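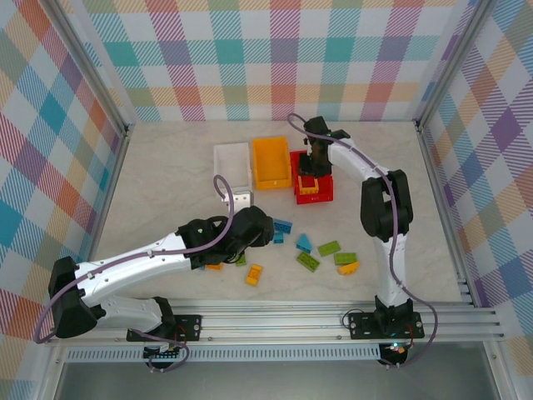 In October our cycling group from Galtau went to see the open day at the Seidel bus depot. The town wants more people to leave the car at home, and the depot opened its doors for one afternoon so that we could ask questions.

We came by bicycle, 16 of us, along the canal path. The ride is flat and took us less than one hour. At the gate we could park on the new racks, which have room for 80 bicycles and a roof against the rain.

A driver showed us first the washing hall and then the workshop. Children were allowed to sit behind the wheel of a Fallik electric bus. It has a range of 200 kilometers, and in winter a little less, as the driver told us. I liked that she gave us also the bad side.

After coffee there was a talk on the timetable. Line 28 will go to Costetti station every half hour, also in the evening. For people who work late, this is a big change. I asked if bicycles can travel on the bus. For the moment only folding ones can, but they wrote down my question.

We took home the new walking and cycling map. It is free at the depot office and at the library. On the way back we had strong wind from the front, and two of us took the bus.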